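Workshop notebook, November
Wadik glue tests, second round

Started at 7:40 this morning with the heater already grumbling, so either the timer works now or I left it on overnight. Going to pretend it was the timer.

Quick recap for anybody reading over my shoulder: we're trying to settle on one hide glue recipe for the Wadik stools. Last month's batch was Gurnen pearl glue mixed way too thin, and three of the test joints popped when I leaned on them. This time I soaked it properly. One part pearls to one and a half parts cold water by weight, left in the jar since yesterday afternoon. By this morning it had swollen into that wobbly tapioca stuff and there was no free water on top, so I'm happy with the ratio.

Heated in the double boiler to 64 C and held it there. The old notes say to go up to 70 but I've come around to thinking that's too hot for our pot, because the bottom of it runs ahead of whatever the thermometer says. When I crept up to 70 on the leftover half jar, just to see, it got a skin on it within minutes and smelled like a wet dog in a bakery. Keep it at 64 please!

Consistency check: lifted the brush a hand's width over the pot and it ran in a steady string, then broke into drops right at the end. Good enough. I added a splash of hot water an hour later when it started to drag.

Wood is the ash offcuts from the Wuisan order, 22 mm square, planed yesterday and left in the rack. I cut six tenons on the table saw and cleaned them up with the shoulder plane. Two of them came out sloppy (my fault, I bumped the fence and didn't recheck it) so those are marked with a pencil S and should be looked at separately. I nearly threw them out, but a sloppy joint is going to turn up on a real stool sooner or later and I'd like to know how bad it is.

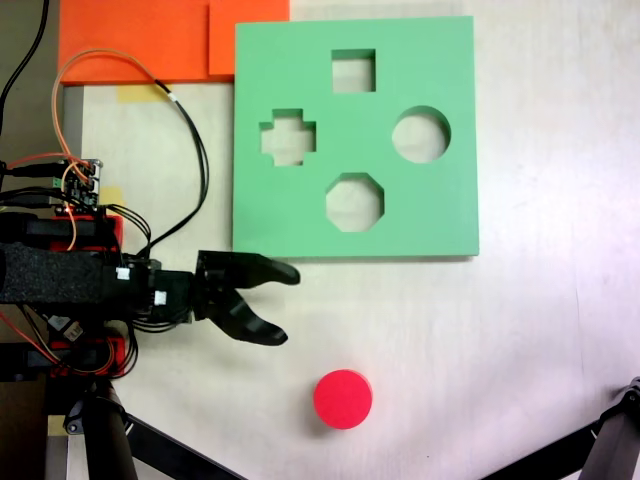

Open time is where I keep losing the fight. With the shop as cold as it was at eight, I had maybe a minute from brush to clamp before the glue started to gel. The first joint went together fine. On the second I stopped to hunt for the mallet and by the time I found it (in my apron, thank you) the glue had gone to rubber on the cheeks. I scraped it off, washed it with hot water and did it over. Marked that one R for redo.

What helped a lot was warming the parts. I set the rest of the tenons on top of the heater for ten minutes, flipping them once, and that bought me at least double the time. I could brush both faces, push it home, check for square and still wiggle it a little. We should build some kind of warming shelf before we do the real run. A plank over the heater with a couple of spacers would do, nothing fancy.

Clamps: snug, no gorilla stuff. I wiped the squeeze-out with a damp rag while it was still soft. The Skateck bar clamps left gray marks on the ash where the wet glue touched the steel, so from now on wax paper under every jaw. I had this same note in the spring and ignored it, so I'm writing it in big letters on the clamp rack too.

Side thing, while the joints were sitting. I tried the urea trick on a little jar of the good glue to stretch the open time. Used five percent by dry weight, stirred till it disappeared. It was thinner right away and stayed liquid on the stick a good while longer. I brushed it on two scraps and rubbed them together with no clamp, and they grabbed, just more slowly. I don't know yet what it does to strength. The Gurnen leaflet says nothing about additives one way or the other, and my guess is it'll be a little weaker but still plenty for a stool. The scraps are on the windowsill with a U on them. Please don't use them as paint stirrers like the last ones.

Lunch, then a long fight with the pot lid. It sticks when glue gets in the rim. Soak it, don't pry it – there's already a dent from the last person who pried it, and the last person was me.

Afternoon: pulled yesterday's control joint, which was plain yellow glue on the same ash. Hung weights off the end of the lever until it let go. It failed at 443 N with the wood tearing next to the glue line, so that's the number the hide glue has to live with. I was hoping to write down a nice big gap in our favor but obviously there's nothing to compare it to until the new ones cure. I did check that the lever was level before each weight and that the pivot pin hadn't worked loose again. It had, a tiny bit, so I tapped it back in and started over with the small weights.

Also weighed what's left in the Gurnen bag and we'll need another before the Wadik run. The stuff keeps forever dry, so might as well get the bigger size.

Cleaned the brushes in hot water, shaped the tips with my fingers and hung them bristles down. The natural bristle one is shedding, and I found three hairs in joint four. Time for a new one. Leftover glue went into the fridge in the jar with the blue lid. It's good for a week, and after that toss it, even if it looks fine. If it smells like anything other than glue, toss it sooner. 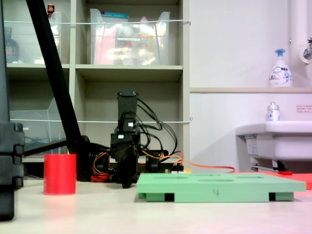 To do next

Leave all six joints in the clamps until tomorrow after lunch, then let them sit unclamped two more days before anyone hangs a weight on them.

Test order: the four good ones, then the R, then the two S. Wait, that's seven. The R is one of the four. So three good, R, two S.

Wax paper. Buy wax paper.

Warming shelf, see above. There's a plank behind the lumber rack that looks long enough.

Try the urea batch again at half the dose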